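Sim demos for fruit picking: how many before you stop?

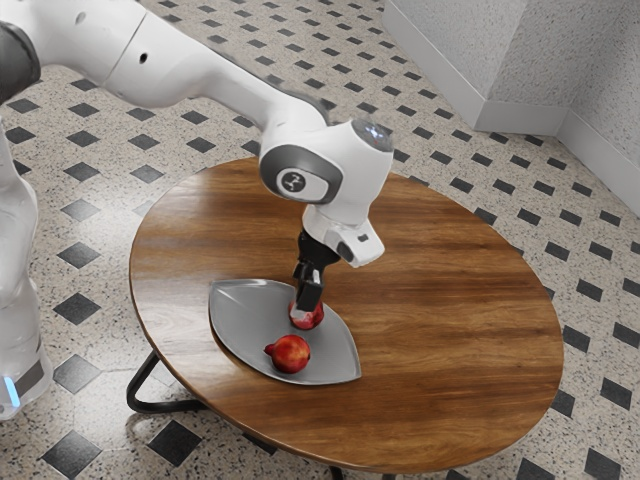

Gripper on the upper pomegranate, leaf tray, round table.

guerra_bot
I have 200 teleop demos in sim and the policy still goes for the same fruit every time. Do I collect more, or go outside and learn a trade?

Cilden78
Did you move the tray between demos? At all?

guerra_bot
I moved it in 11 of them. I was feeling adventurous.

unora
Then you have one demo, recorded lovingly 200 times. Randomize the tray angle and the fruit spots, redo 78 and train again.

Cilden78
Disagree on redoing. Keep the old set and add to it. Throwing out clean grasps is a rich person's hobby.

unora
Clean grasps of what, one spot on one table? Weight them down at least.

bralitz_l
I'd worry more about the crowns. Mine learned to hate anything with a crown facing left. Took me most of June to notice.

guerra_bot
Lower fruit's crown faces left. Great. Starting on 12 new layouts tonight, keeping the old ones for now, sorry unora.

unora
See you back here next week.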